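Sounds Like What? Comparison Words in Short Write-Ups of New Songs
Project report, Popular Music and Media, spring term
Group: Perihan Yüksel, Relu Bogdan, Bindu Devadiga
Supervisor: Dorothy Cheetham

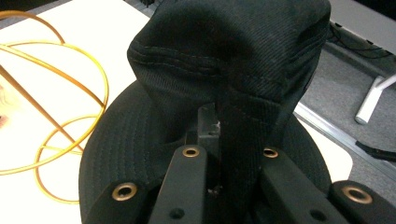 1. Why we picked this

Anyone who follows new music online reads a lot of one-line write-ups. A band puts out a single, a blog gives it a sentence, and the sentence nearly always says the band sounds like somebody else. Relu wanted to find out whether those comparisons help a listener. Perihan assumed they did. Bindu and Relu assumed they didn't, and we should admit that at the start, given that two out of three people in the group were hoping for a certain result.

The claim we set out to test is one that people who run blogs often make: a short write-up with a comparison in it tells you what the song will sound like before you press play. We found it repeated in a couple of course readings with no evidence behind it.

2. What we collected

We took 504 write-ups from a single blog, Farnora, which posts new songs every weekday and keeps its archive open. Each one is a sentence or two long. We copied the text into a spreadsheet and marked whether it named another act, whether it named a genre, and whether it used a mood word such as dreamy, bright, moody or warm.

One blog is not the music press. Farnora has a small group of writers, and at least one of them has a strong liking for the word "shimmering." We had planned to add a second blog, but its older posts would no longer load and we dropped it. So whatever we say below is about Farnora, and a reader who wants to stretch it further does so at their own risk.

Marking was harder than expected. Does "a 90s feel" count as a comparison? We said no. Does "for fans of late-night radio"? We argued over that one for most of a meeting and ended up saying no as well. Bindu still disagrees. Relu did the first pass and Perihan checked a part of it, but we did not keep a proper record of how often they agreed, so we can't report that.

3. The listening test

We chose 13 songs whose write-ups named another act. Listeners from our year read one write-up at a time and then heard two short clips. One clip was the song described. The other was a different song from the same week on the blog. They had to say which was which.

They did the whole thing twice, on different days. In one round they saw the full write-up. In the other we took out the name of the comparison act and left everything else.

The problem with this is easy to see. Someone who did the full version first may have remembered the clips. We split the listeners so that half started with each version, but that only spreads the problem out. It doesn't remove it.

4. What happened

With the full write-up, listeners did better than guessing. With the name taken out, they also did better than guessing, and the gap between the two rounds was small. On most songs we could not see a gap at all. The genre word seemed to be doing the work. If the line said "folk" and one clip had a banjo in it, people picked the banjo.

Two songs went the other way. For the single by Tramier, a duo who play mostly on old organs, the comparison clearly helped, and several listeners said so in their comments. For the Bumus song it hurt. The write-up compared them to a loud guitar band, and the clip we used was the quiet opening. That may be our fault for choosing the opening and may say nothing about the writer.

We also asked listeners whether they knew the act named in the comparison. Many did not. One of them wrote, "I had to guess what that band sounds like and then guess from the guess." We think that comment is more useful than our chart, which we have left out of this version after Dorothy pointed out that its scale made a tiny difference look large.

5. What a writer told us

Severyn Hordiienko, who writes for Farnora, answered our questions by email. He writes his lines quickly, often after a single listen, and sometimes the comparison comes from the press email that arrives with the song. He gave the Mathew single as a case: the email named an act, he didn't really hear it, and he used the name anyway.

He also said the comparison isn't there to describe the song. In his view it is there to get a person who likes the bigger act to click. If he is right, our test measured the wrong thing, and a better one would have looked at clicks. We asked whether we could see the blog's numbers and were told no.

We would be careful with this too. It is one writer, talking about his own habits, to students who had already told him what they were looking for.

6. What we think we can say

On this blog, with these songs and these listeners, naming another act did not help people recognize a song much more than a plain genre word did. We can't say comparisons are useless. We can't say readers dislike them, and we never asked.

Perihan would like it noted that she has moved only part of the way from her first view. She thinks longer clips would have given the comparisons a fairer chance, and the Tramier result gives her some support.

7. If another group takes this up

Use more than one blog, and save the posts as you go. Decide what counts as a comparison before you begin marking, and write the rule down. Have two people mark everything. Pick clips from the middle of the song. Ask listeners which acts they know before the test, not after it; we asked after, and some of them seemed unsure by then whether they had heard of a band or had only just read its name on our sheet.

The spreadsheet and the list of songs are with Dorothy Cheetham. The clips are not included.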